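Mamine opens second clothes-lending shop in Derkach

June 12, 2023 - Mamine, the family-run clothes-lending service, is delighted to say that its second shop is now open in Derkach, just across the square from the old Skarkar bakery that so many of our members remember fondly.

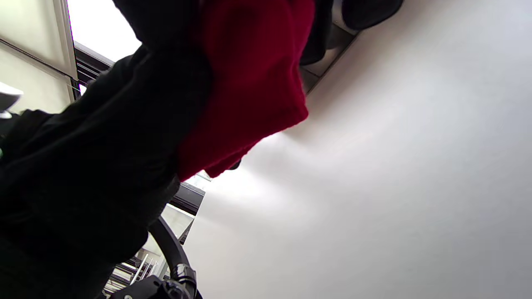

The first shop, in Cleltov, has welcomed 117 households since January, and quite a few of them had been travelling almost 8 miles to reach us.

"People kept asking when we'd come a bit closer to home, and I'm so pleased we can finally give them an answer," said founder Amna Cheema.

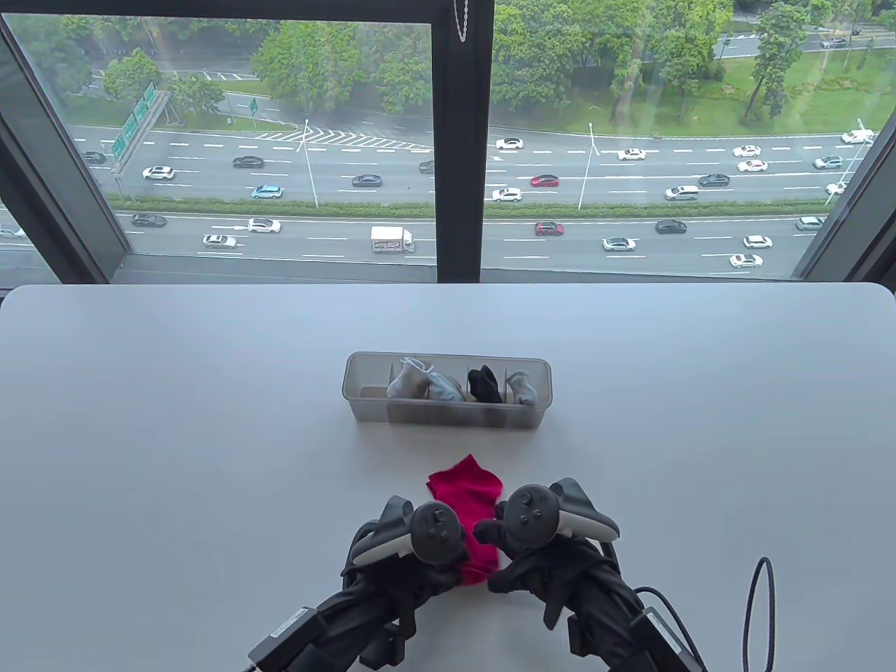

Members may borrow for up to 4 weeks at a time, and joining is free for the whole of the summer. Annelies Wallner will be running the new shop and would love you to pop in and say hello - the kettle is nearly always on.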